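Paltora Tabletop Oil, reviewed for shared workrooms

Kristiansen sells Paltora as a finish for butcher-block and other solid wood tops that see daily use. The Rurkunine Equipment Office tested it over one full season, from the first coat in May, on tables used for crafts, repairs and children's groups. The product was bought at the regular price.

Application is simple. The oil is thin, spreads well with a cotton cloth and has only a faint smell. The maker asks for 4 coats on bare wood, with a night between each. We followed this and found the schedule hard to fit around bookings. The grain stays pale, and the yellow tone left by our previous oil, Flukport, did not appear.

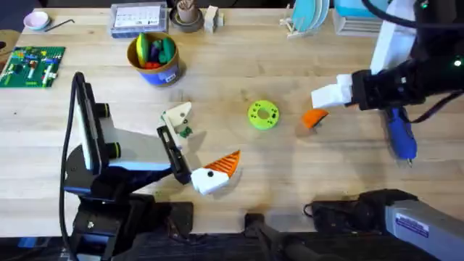

Arnout Verschueren: I would question the fourth coat. Our tops stopped taking up oil after the third, and the extra one stayed tacky until the next afternoon. Two thin coats a year have served us better than one long treatment.

The comment is fair, and our own results partly agree with it. On older tops the last coat had to be wiped back almost completely. On new wood it made a clear difference at the end grain, where water marks tend to start. 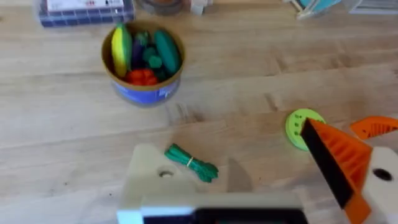
Toy vegetables in a round container on a light wooden tabletop.

Resistance to spills is good. Coffee left for an hour wiped away cleanly. Marker ink did not, and light sanding was needed before a fresh coat. Scuffs can be treated in one spot without leaving a ring — a real advantage over varnish.

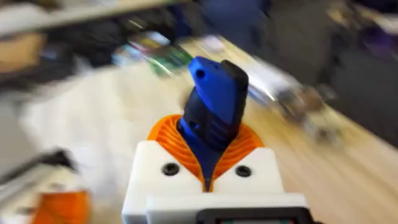
The can itself is less well designed. The lid bends when opened and does not seal fully afterward, and the oil left in ours had formed a skin within nine weeks. We now pour the remainder into a glass jar. Oily cloths must be laid flat to dry outdoors, a warning that Kristiansen prints far too small.

Rating: 91 out of 100. Recommended for shared tables. Item 2333 in the office catalog.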